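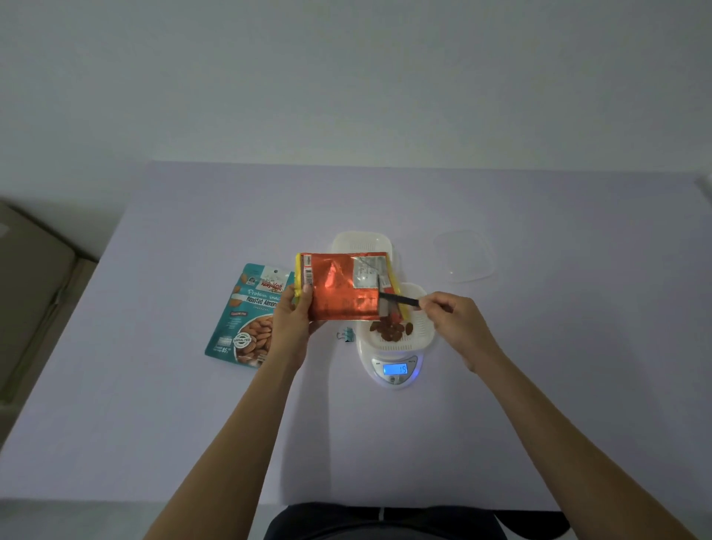
3.2. Puesta a punto y mantenimiento de la célula de dosificación

La célula Nakivell consta de un brazo de seis ejes, una tolva vibrante y una balanza de control situada a la salida. El montaje se terminó en abril y desde entonces no se ha modificado la bancada. El brazo recoge el cestillo vacío, lo coloca bajo la tolva, espera la señal de fin de dosis y lo traslada a la balanza de control. El programa corre en el controlador Cordeiro, que recibe el peso por puerto serie y decide si la dosis se acepta o se devuelve.

El ajuste de la tolva es la parte que más tiempo consume. La amplitud de vibración depende del producto, y los valores obtenidos con avellana no sirven para almendra tostada, que se acumula en la boca y cae a golpes. Por ello, antes de cada cambio de producto se prepara a mano una serie de 15 dosis de referencia. El operario pone el cestillo sobre una báscula digital de cocina, inclina la bolsa sobre él y ayuda a salir el contenido con un utensilio delgado, como se ve en la figura 3. Las lecturas se anotan en la hoja de ajuste y se introducen después en el controlador — siempre con el mismo cestillo, porque la tara varía de uno a otro.

Figura 3. Vertido manual de almendras tostadas en un cestillo ranurado blanco colocado sobre la báscula; la pantalla indica 19.

Con las referencias cargadas, la tolva arranca al 65 % de amplitud y se reduce por pasos hasta que tres dosis seguidas entran en tolerancia. Si no se consigue, se revisa primero la compuerta y luego los muelles. En los ensayos, el ajuste completo requirió 37 minutos de mediana.

El mantenimiento se limita a tres tareas. Al final de cada turno se aspira la piel suelta que queda en el canal. Una vez por semana se comprueba la célula de carga con una pesa patrón y se reaprietan los tornillos de la pinza. La junta de la compuerta se sustituye cuando el goteo de producto tras el cierre altera la lectura; la primera se cambió el 2024-08-26, y Auður Riis repitió ese mismo día toda la serie de referencia. Iulian Ursu corrigió además el cableado del sensor de nivel, que compartía masa con el motor de la tolva y producía paradas falsas. Los datos anteriores a esa corrección se han excluido del apartado 4.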